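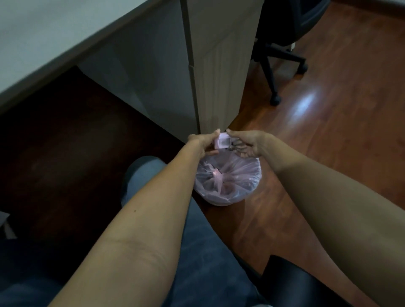
Livarel Small Bin Liners, translucent pink

Product group: Waste / Liners and bags
Sold by: roll or carton
Suitable for: short round bins, desk-side and bathroom bins

Product information

The Livarel liner is a thin, translucent bag for small round trash bins used for dry waste: paper, packaging, tissues, pencil shavings. The film is light pink and lets the contents show through, so the fill level can be checked from the side on an open-frame bin or from above on a solid one. The bag has no drawstring. It is closed by twisting the neck and knotting the film.

The liner is cut wider than the bin it goes into. Excess film folds over the rim and hangs down the outside, and some creasing at the rim and along the inner wall is normal. On bins with a separate retaining ring, fit the ring over the folded film.

Specifications

Bag width, flat: 41 cm
Liners per roll: 24
Rolls per carton: 24
Closure: knot
Perforation: between bags, tear by hand
Color: light pink, translucent
Scent: none

Fitting

Tear one liner from the roll along the perforation and rub the open end between finger and thumb until the layers separate. Shake it once to let air in. Push the base of the bag down to the floor of the bin, then fold the top over the rim. If the bag slides on a very narrow bin, gather the slack on one side and tie it in a small knot below the rim.

Two liners can be used together where staples or stiff packaging corners are expected. Broken glass and blades should not go into this bag at all, doubled or single.

Limits of use

Not intended for liquids, hot ash or food waste kept longer than a day. The film softens near radiators — keep the bin clear of the heat source. Store unopened rolls out of direct sunlight, as the pink fades.

Compatible bins

Urik round bin, short model
Haslinger desk-side bin, with or without ring
Proker bathroom bin, open top (not the pedal version)

For other bins, measure the circumference at the rim. The liner fits over rims with a circumference of up to 300 mm less than twice the flat width.

Ordering

Single rolls ship in a paper sleeve. Cartons are packed flat and cannot be split. Orders received by noon leave the warehouse the same working day. There is no dispatch on Saturday.

Questions about fit and carton orders: Corina Oberholzer, product desk. Please give the bin model or the rim measurement.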